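About Vestbridge

Vestbridge sets up, services and repairs two-armed household robots for the companies that build them and the labs that run them. We do not design robots. Our customers send us a machine, or give us floor space beside one, and we keep it within tolerance until the contract ends.

The company was started by Arlo Rosenthal and Mahsa Babaei, who had worked together on packaging lines at Fernandes. Rosenthal runs the bench and the spare parts store. Babaei runs site work and writes the procedures. The workshop is in Iltden, on the ground floor, with a loading door wide enough for a robot on its shipping base.

The laundry cell

Most of our hours go into one installation, the laundry cell we look after for Sosico. The cell consists of a robot with two arms and two hands, a front-loading washing machine, a wicker basket and a set of cloths. The task is to carry the basket to the machine, load it and unload it. Our part is everything that has to be right before the task starts.

Setup follows a fixed order. The washing machine is placed first and leveled. Its door is swung open to the working angle and the position of the door rim is recorded, as the rim is the part most often struck by a forearm. The arms are then homed, joint by joint, from the shoulder out. Hands are homed last, with the fingers fully open.

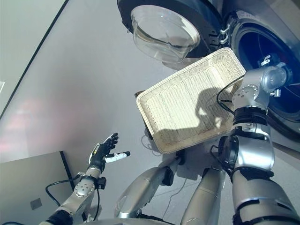 Basket handling is checked at low speed before any cloth goes in. The basket is lifted, tilted toward the drum and returned to level, and motor current at the wrist is logged through the whole movement. A rise in current at the same point on repeated lifts usually means a cable is being pulled tight. We add slack at the elbow first and repeat the lift. If the reading does not change, the wrist cover comes off.

Wicker was the customer's choice. It flexes under grip and sheds short fibers, which collect in the finger joints. Plastic baskets are easier on the hands, but the grip settings do not carry over from one to the other, so the two are never mixed within a test series.

Service intervals

Hands are inspected every 4,000 grasps. The count is kept by the controller and copied to the paper log at each visit. An inspection covers:

Finger joints: brushed out, moved by hand through full travel, checked for side play.
Thumb: mounting screws checked for torque, shell seams checked for cracks.
Fingertips: replaced if the surface is polished or split.
Wrist cable: checked for flat spots where it leaves the cover.

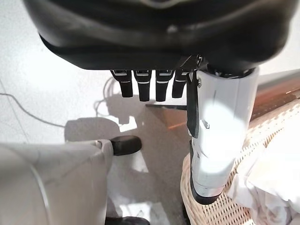
The thumb takes more load than any single finger and wears first. In the first year of the contract we replaced the thumb drive 3 times. The longest-lasting of those units reached 1,426 hours. In September we changed the grip so that the thumb closes after the fingers have settled, and the drive fitted at that time is still in use.

Loose cables on the floor are rerouted at the start of each visit. Cell users move them to reach a connector and do not always put them back. The routing drawing is taped inside the controller door.

Repairs

Hands and wrists are repaired at the Iltden bench. Shoulders and legs are repaired on site, as the time lost in crating is longer than the job. Every repaired hand is run overnight on a closing test before it goes back, and the current trace is sent with it. A hand that fails the test is stripped again. We do not ship on a partial pass.

Working with us

We take on new cells after a site visit. Please have the joint limits, the wiring diagram and the fault log available. If there is no fault log, we will start one, and the first quote will cover inspection only.

Page revised 2020-12-09 by Mahsa Babaei.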